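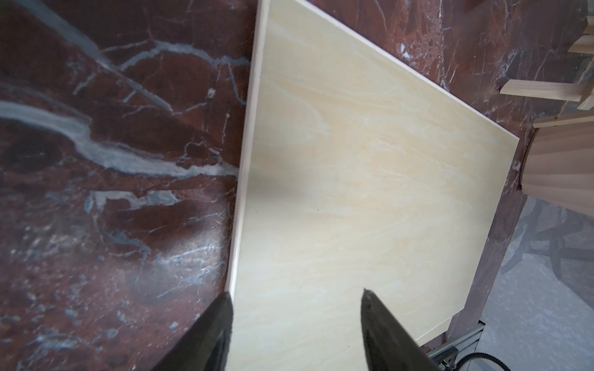 Grip faults on the Kikora cell started in December. The arm would close, report a good hold, then lose the panel partway through the lift. Hsin-yi Chuang logged 30 drops in 300 lifts, nearly all with thin stock. A board lying flat on polished stone, like the pale one between the black fingers, leaves very little edge to grab.

Wing-sze Hsu traced the fault to the force threshold, which had been set for thicker panels. Any light contact counted as a grip - even a finger resting on the face of the board. She raised the threshold and added a second check before the lift.

Until the new settings are signed off, keep hands clear of the table whenever the arm is live. Report any drop to Hsin-yi, fault code 208.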